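Two Coats and a Long April

I have been meaning to write about the hallway for weeks now, and it took a rainy Thursday to get me to sit down and do it. We moved to Broltdale with plans to paint the whole house in a month (ha!), and so far I have finished one hallway and the inside of a closet.

Most of my time went into choosing the color. I brought home over 30 paint cards from Pendel, the little hardware store by the bridge, and taped them up next to the coat hooks, where I looked at them before breakfast, after supper and once at 5 in the morning when the dog wanted out. Every single one changed with the light – the greens went gray, the grays went purple, and I went a bit batty.

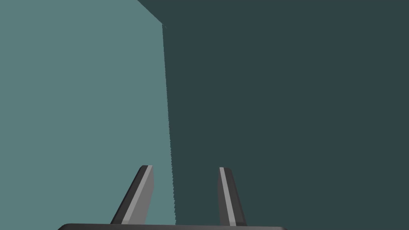 Light teal next to a deep slate, the pairing I kept coming back to.

In the end I settled on something softer for the hall and saved the dark shade for the closet door. The first gallon cost me $42, and I still think that's a lot for something you roll onto a wall, but it covered beautifully and barely smelled at all. Next up is the stairwell, as soon as I can talk my sister out of her good ladder.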